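December, practicum week 2

Got to the lab just after eight. Zewditu was already in and had the heater on, so no complaints from me. She and Welington had left the kitchen sim running overnight and the log was full of timeouts. Took us most of the morning to trace them to the seed file, which was still the old one from Flistard. Swapped it and restarted.

Jucélia wants every team to hand in 2000 episodes before the break. We have more than half, but plenty of those will fail her check on joint limits. I wrote a filter for it over lunch. It's ugly – one long loop – but it runs.

Afternoon was my turn on the pot task. The arm's start pose comes from the config now and I can change it without rebuilding. Episode 1881 is the one I kept going back to. The pot spawns on the back right burner and my planner wants to bring the elbow low past the front of the range to get there. Zdislava thinks we should raise the start height and leave the planner alone. I'll try her way first.
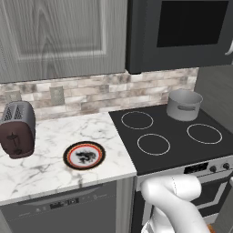 Evening

Raised the start height and set off a short batch before supper. Still going when I left. Zewditu has the key tomorrow, so I can't get in before nine.

To do: fix the file names, email Jucélia about the extension, return the Rathjen manual to the office. Also pick up milk and bus tickets on the way home.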